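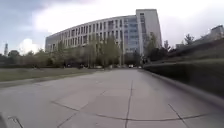

Visitors to the Clanotmont campus tend to look up first, toward the long curve of the main building and its rows of tall, narrow windows. Naima Radwan begins her inspections at ground level. As head of grounds for the Plolel Institute, she is responsible for the broad concrete approach, where the joints between slabs and the cracks that have formed across them are recorded every May.

The approach must serve as many as 700 people on a working morning. It must also carry delivery carts, drain after heavy rain, and meet the lawn at an edge that mowing crews can follow without damage to either surface.

"A joint is a decision someone made," Radwan said. "A crack is the slab making its own." Long cracks are measured at both ends and compared with the previous year's survey. Sealing is scheduled for dry weather, and work begins at 6 in the morning — well before the first staff arrive.

Meriem El Ouafi, the institute's architect, favors repair over replacement. New panels, she noted, seldom match the pale gray of older concrete, and the difference can remain visible for years.

Contact the Editorial Office | Copyright Plolel Institute. All rights reserved. | Back to top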